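Working Next to the Arm: Bench Tips for a Refurbishing Shop
by Annelore Wegener

Most of the tips on this page come from the teardown and rebuild benches at Raseo, where we take in retired office computers, strip them, test the parts and put working machines back together. We moved part of that work to robot arms in May. I run the bench floor and train new people. These notes started as a sheet taped to the parts cabinet and have grown since then. If your shop is thinking about the same thing, some of this may save you a bad week.

Start with the dull jobs

We made a list of every task on the bench and asked the people who do them which ones they would give away first. The answers were memory modules, expansion cards and the processor. Those are the jobs that come up in every tower, and they are the ones that leave your thumbs sore by Thursday.

The jobs people wanted to keep were fault finding, cable work and anything involving a case that had been dropped. That matched what the arm could do. Cables move. A slot stays where it is.

Do not start with screws. We did, and lost two weeks to stripped heads.

Sort before you load

An arm does well when the next computer looks like the last one. When we worked by hand, carts came in mixed and it made no difference. Now one person at the front sorts by model, and a cart goes to the robot bench only if everything on it has the same board layout. Odd ones go to the hand benches.

Sorting is a real job and needs a real place in the schedule. At first we treated it as something whoever was free could do, and mixed carts got through. A latch in the wrong spot is enough to stop a run.

Write the model on painter's tape and stick it on the outside of the case, top rear corner, always the same corner. It peels off clean, even after a few months.

Clean first

Blow out the dust before the case gets to the arm. Use low pressure, hold the fan blades still with a finger or a wooden stick, and work from the top of the case down. A soft one-inch paintbrush with natural bristles gets into the fins of a heatsink better than air does. Wipe off old thermal paste with isopropyl alcohol and a lint-free pad, and let the area dry with the panel off.

Dust matters more now than it used to. A person looks past a ball of fluff on a slot. The camera on the wrist may take it for part of the board, and then someone has to walk over, clear it and restart the step.

Tuck the cables

This is the tip I repeat most. Before you clamp a tower down, take a minute and push every loose lead out of the way of the slots and the socket. Hook-and-loop strips are better than zip ties because you will be undoing them again. Twist ties with a metal core do not belong anywhere near a board.

Drive cables can be folded back over the drive cage. Leads from the power supply should be gathered low and away from the memory. If a lead is too stiff to stay put, unplug it, mark it with tape and plug it back in at final check.

Leave the socket alone

An open processor socket is the easiest thing on the board to ruin. Keep sleeves, brushes and lint away from it. If the computer is going to sit for longer than a coffee break, put a plastic socket cover on. We keep a jar of them at each bench.

Check the pins with a flashlight held low and to one side. The reflections should line up in even rows. A bent pin shows up as a dot that is out of step with its neighbors. Do this before the run and you won't have to argue later about whether the arm or a person did it.

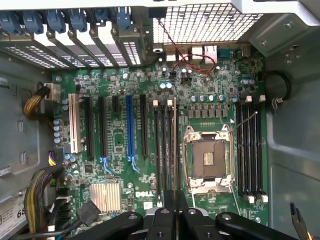 Who fixes a bent pin now that the arm handles the processors?

A person does, at the hand bench, with a magnifier and a mechanical pencil with the lead taken out. The arm has no part in it. Two people on our floor are good at pin repair and they are training a third. Since we changed over, that skill has gone up a pay grade.

Teaching the arm

The arm learns a step by being shown, and the person who shows it should be the person who does that step best by hand. We got this wrong early on. The installer from Natach, the company that set up our cell, did the first demonstrations. He was careful and quick, but he had never pulled memory for a living. He went in straight. Our people release both latches, wait for the module to lift a little, and then take it. When they did the demonstrations themselves, we had fewer stuck modules.

A few things we have learned about this part of the work:

Do it slower than you think you need to. If you are rushing to get through the list, stop and come back after lunch.

Keep the bench the same from one day to the next. Mark the position of the case, the tray and the lamp with tape on the bench. If somebody borrows the lamp, it goes back on its mark.

Record the misses too. Write down what you were doing, which model it was and what went wrong. A pencil and a clipboard are fine for this.

Don't let one person do all of it. It is tiring in a way that is hard to see from outside. We switch every 2 hours.

Fixtures and trays

Parts need a home before they need a robot. A processor should have a seat that holds it flat and lets you see which way around it is. Memory should stand or lie in a slot that fits. We went through several versions. The first was cut from foam and shed crumbs. Hard plastic wipes clean and keeps its shape.

Make the fixture light in color if your parts are dark, and bolt it down. Ours used to be held with double-sided tape and crept a little every day, which took us a while to catch. Check the bolts at the start of the week.

If you make your own, round off the top edges of each pocket. A part that comes in slightly off will slide into place when the edge is rounded. With a square edge it perches there.

Static

Everything you knew about static before still holds. Wrist strap on, mat grounded, no fleece. People got careless about the strap after the change because they were touching boards less. They were still touching them, only in short moments and usually in a hurry to clear something. We now hang a strap on the gate of the cell so you have to move it to get in. Test the straps every morning and throw out the ones that fail. Don't put them back in the drawer.

Safe habits around the arm

Pause it before you reach in. Every time, including when it looks stopped. An arm that is waiting looks the same as an arm that is off.

Tie back long hair and take off lanyards. Keep your coffee on the far table. Say "going in" out loud if someone else is at the controls, and wait for an answer.

Keep hand tools out of its space. A screwdriver left on the edge of a case will get knocked into the board sooner or later. We drew outlines for the tools on a pegboard, and you can tell from across the room if one is missing. 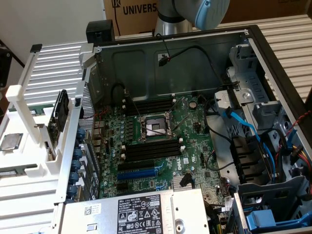 New starters get a full shift at the hand bench before they go near the controls, and they go back to it one day a week after that. I would not skip this. Somebody who has only watched the arm put in memory doesn't know how much push it takes, and can't tell when a module is seated and when it is just sitting there. You learn that from the click and from your own fingers.

What changed on the floor

People ask me about jobs, so I will say what happened here. We had 12 people on the benches before and we have 12 now. One retired and was replaced. The mix of work is different. There is more sorting, more checking and more repair, and much less pulling and pushing of parts. Two people did not like it and moved to our other building in Ziteldale, where laptops are still done entirely by hand. I thought that was reasonable.

Output went down for the first stretch, and managers should plan for that. On 2nd November we closed the count for the first full period with the arms running, and it came to 1,748 towers. That was roughly 200 more than the same period the year before. Most of the gain came from fewer repeat jobs at final check. The arms are slower than a good bench hand on any single tower – they just keep the same pace after lunch.

Sore hands are down. I don't have a figure for that, but the box of thumb braces in the first aid cabinet has not been refilled since summer.

The thing people complain about most is the interruptions. At the hand bench you could settle into a rhythm. Next to the arm you check, wait, get called over, clear something and wait again. It helps to give the person on the cell a second task that can be dropped at any moment, such as wiping panels or labeling bags. Don't give them pin repair. That needs an hour with no one talking to you.

It also helps to let the bench people decide when to stop a run. For the first month they had to ask a lead. Small faults were left to grow because nobody wanted to ask for the fourth time before ten o'clock. Now anyone can stop it, and they write the reason on the board.

End of shift

Finish the tower you are on or take it off the bench. A half-done case left overnight always confuses the morning crew. Empty the trays, count the socket covers back into the jar, wipe the fixture with alcohol and park the arm. Put the clipboard on its hook with the last line filled in.

The parts tracking runs on Nyanda, and it wants the cart closed before the power goes off. If you forget, the cart shows as open the next day and has to be cleared from the office computer, so leave me a note with the cart number.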